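Board game pieces: what do you keep yours in?
General chat > Table talk

unier_fan32
OK, I have to share this because it has made me so happy! I finally threw out the baggies. All 786 of my little round discs and counters (yes, I counted them over a long evening in March) now live in glass jars and bowls, and I can't believe I waited this long. You see the colors, you grab a handful, you play.

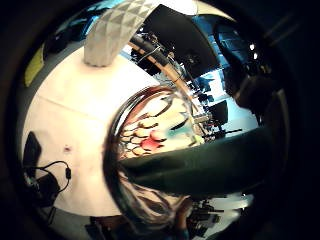
My favorites are the clear rounded ones, they're so easy to get your fingers into. I was ready to spend real money on trays and then found 8 of them at the Siddale thrift store for next to nothing!

gilberto_inga
Love it, but glass? On a game table? I give it two weeks. I use the Vosenel boxes with snap lids and I've dropped them down the stairs with no losses.

unier_fan32
Ha, fair. Mine have survived a month so far, and the sound when you scoop out a handful is half the fun!

troncoso_dad
With Gilberto on this one. We have a four year old. Anything without a lid is a snack bowl.

meeplemarsh
Team glass here! I've got 2,000 pieces or so across all my games and the lidded boxes drove me nuts, I was always opening the wrong one. Put a bit of felt under each bowl and they don't slide.

gilberto_inga
You can label a box, you know.

meeplemarsh
I did. Then I put the wrong pieces back in it.

unier_fan32
Felt is a great idea, going to cut some tonight. Does the sticky-back kind come off OK if I change my mind?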